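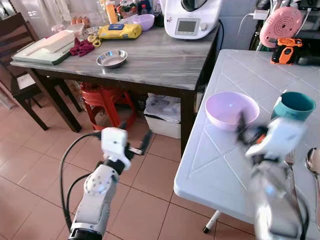 A lavender bowl and a teal mug on the white folding table.

Recording visitor meals at a multi-tenant site

Most of the correspondence received through this blog concerns employees: how they are enrolled, how their allowances are set, and what is to be done when a card is lost. Visitors receive far less attention. They are nevertheless responsible for a large share of the queries that reach a catering office at the end of each month, and I have been asked by several readers to set out how the matter was dealt with at Witby, where I was responsible for site services until last July.

Witby is a business park with a single shared restaurant. At the time in question the restaurant served 14 tenant companies, the largest of which was Makerix and the smallest a firm of surveyors with three desks. Each tenant paid for its own employees under a separate agreement with the caterer. Visitors were covered by a paper voucher, issued at reception, signed by the host and handed over at the till.

The voucher itself was a sound document. It carried the date, the name of the host and the name of the tenant. The difficulty lay in what happened afterwards. Vouchers were placed in a cash drawer, transferred to an envelope at the close of service and sent to the accounts office once a week. Signatures could not always be read. Two tenants had very similar names and were regularly charged for one another's guests. In one month, 162 vouchers could not be matched to any host at all, and the cost was divided among the tenants in proportion to floor area, an arrangement to which the surveyors did not object but Makerix did, in writing.

It was therefore agreed that visitor meals should be recorded electronically, using the same terminals that were already in place for employees. The contract was awarded to Plimitz, which had supplied the terminals and was familiar with the layout of the tills.

Temporary badges or codes

Two methods were considered. Under the first, reception would issue each visitor with a temporary badge, loaded with one meal and returned on departure. Under the second, the host would request a code in advance, and the visitor would read the code to the cashier.

The badge was preferred by reception and by the caterer. It required no conversation at the till and it could be read by the existing equipment. The code was preferred by the tenants, several of whom held meetings for large groups and did not wish their guests to queue at reception a second time. After some discussion both methods were adopted, with the code restricted to parties of 15 or more. I would not recommend this compromise to others. It gave us two sets of instructions to maintain, and cashiers who worked only occasional shifts were never certain which applied.

A stock of 1,000 temporary badges was ordered. This proved to be far more than was needed, although the rate of loss in the first weeks was high enough to cause some concern. Visitors left with badges in their pockets. A small return box beside the exit turnstile reduced the losses considerably, and it would have been sensible to install it from the outset.

Setting the allowance

Each tenant was invited to choose a value for its visitor meal. Most selected the same value as their employee allowance. Makerix asked for a higher figure on days when customers were present, and Plimitz was able to provide a second meal category for the purpose. The host selected the category when registering the visit.

Where a meal exceeded the allowance, the visitor was asked to pay the difference. This was the rule as drafted, and it was applied for four days. Hosts found it embarrassing, and the rule was amended so that any excess was charged to the host's own badge. The amendment required the host to be present at the till. Where the host was absent, the cashier recorded the excess against the tenant and marked the entry for review. Such entries were few in number and small in value.

Contractors

The position of contractors took longer to settle than any other. A contractor who attends for one morning is plainly a visitor. A contractor who attends every day for half a year is, for catering purposes, much closer to an employee, but appears on no tenant's payroll. The maintenance firm Tesfamariam had staff on the site throughout the year, and they had been eating on visitor vouchers signed by whichever tenant they happened to be working for.

Under the new arrangement, any contractor expected to attend for longer than one month was enrolled as a member of a separate group, with a permanent badge and no subsidy unless the contract provided for one. Tesfamariam chose to fund a modest allowance for its own staff and was invoiced directly. I understand that the arrangement continues.

Month-end reporting

Each tenant received a statement listing visitor meals by date, host and category. The names of visitors were held by reception and were not passed to the catering system, a point on which the tenants' advisers were firm and, in my view, correct. Queries were to be raised within ten working days. In the old system there had been no time limit, and disputes over a single lunch could remain open for a quarter.

Readers who are preparing a similar scheme may wish to ask their supplier whether one host can be linked to more than one tenant. Ours could not at first, and the managing agent's own staff, who received guests on behalf of everyone, had to carry two badges until the software was revised.

Questions on employee enrolment will be taken up again in the next entry.

Posted 16th April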